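Orçamento de célula bimanual de bancada

Orçamento de célula bimanual de bancada é o levantamento dos custos de compra, instalação e manutenção de um posto com dois braços robóticos pequenos, destinado à manipulação de peças leves. O termo aparece em planos de compra de laboratórios e oficinas de montagem, quase sempre com um sentido mais estreito do que deveria: o preço dos braços, e pouco mais.

Composição do custo

As propostas comerciais costumam separar o «núcleo» (braços, garras, controlador) dos «acessórios». A divisão favorece quem vende. Um par de braços sem trilho de fixação, tampo, paredes e cabos presos ao longo dos elos não executa tarefa alguma, e esses itens raramente entram na primeira cotação. Na separação de fios finos, material que se embaraça com facilidade, somam-se ainda as caixas de destino e as horas de ajuste. 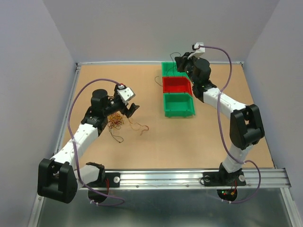 O guia de compras Trurmont, redigido por Magdalini Margaritis e revisto em 2025-01-29, recomenda reservar 30% do valor do equipamento para estrutura e cabeamento. O guia não explica de onde tirou a percentagem. Obsa Lemma, responsável pelo plano da oficina Otulano, contestou o número por tratar como iguais um posto que pega blocos rígidos e outro que lida com material flexível — e a objeção nunca foi respondida por escrito.

Peças de desgaste

Os dedos das garras são o item mais subestimado. Riscam, perdem acabamento e podem deixar de fechar com precisão, defeito grave quando o objeto é um fio. O fornecedor Peder inclui 2 pares de reposição no pacote básico; o concorrente Adams não inclui nenhum e cobra à parte. Nenhum dos dois publica uma vida útil medida em ciclos, de modo que a comparação entre as propostas depende, em boa parte, de confiança.

O plano da Otulano previa 8 pares por ano. A previsão foi feita em outubro, antes de qualquer ensaio com o material definitivo, e convém lê-la como palpite.

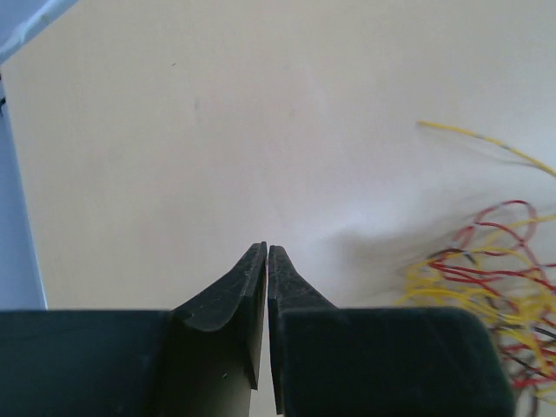
Vale a pena comprar os dois braços de uma só vez?

Depende de a tarefa exigir mesmo duas mãos. Se um braço apenas espera enquanto o outro trabalha, a compra em etapas reduz o risco, desde que o trilho e o controlador já admitam o segundo.

Críticas ao cálculo de retorno

Os cálculos de retorno apresentados por fornecedores partem, em geral, de uma célula em funcionamento contínuo. A proposta recebida pela Otulano supunha 160 horas mensais de operação e não descontava paradas, recalibração nem o tempo de quem repõe o material sobre a mesa. Lemma pediu uma versão com essas horas incluídas; recebeu a mesma planilha com outra capa.

Margaritis defende o uso dessas estimativas como ponto de partida. A posição é aceitável se o comprador exigir um ensaio com as próprias peças antes de assinar, cláusula ausente do modelo de contrato anexo ao guia.

Ver também: custo total de propriedade; garra paralela; manipulação de objetos deformáveis.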